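Home Forums Student Projects Simulation Search Log in

Estrella cell – simulation round

ejavier
Members of the Costen Robotics Club are asked to review the simulation task before Thursday. Each team will program the two-arm cell to move one block between the two trays. A run consists of 80 attempts, and 40 clean placements are required to advance.

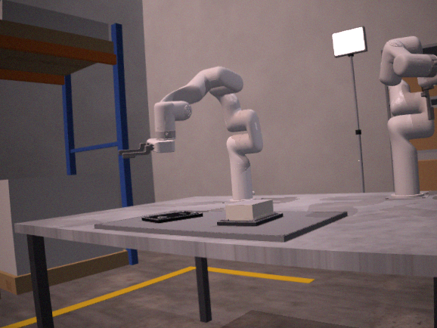 Starting positions may not be edited. Teams should submit their run log together with the script that produced it.

prodham_b
Our team respectfully objects to the threshold. Half is too lenient for a single block. We would propose a higher mark.

lonska11
I disagree. First-year members have had one month with the software. A stricter mark would remove most of them in April.

ejavier
Both views are noted. The threshold will stand for this round – scripts that use only one arm remain eligible.

prodham_b
Understood. We will submit under the present rules.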